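3.2 Kitchen surfaces and the wipe-down habit

Diaries went out in March to 232 households in Fumstead. Two came back blank and were dropped. Each household logged every wipe of the main worktop -- time, cloth, product, who did it. Cheetham's earlier coding sheet used throughout, with small changes (see Appendix B).

Most wipes came after the evening meal. Breakfast wipes rare, and mostly dry. Nearly 800 entries gave no product at all, only "cloth" or "usual cloth", so these were coded as water only. Possibly too generous. Households with pale or patterned tops wrote more about crumbs and stains than those with plain dark ones, though the diary did not ask for it and we did not test the diffrence.

Marble-look tops were grouped with pale patterned tops whatever they were made of (Figure 2). 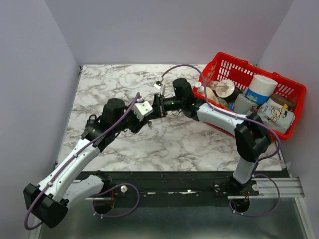

Figure 2. White marble pattern with grey and brown veining.

Did people with patterned tops wipe more often? Slightly more often in the evening, but the gap had gone once household size was taken into acount.

Cloth changes were logged by only 40 households and are left to section 3.3.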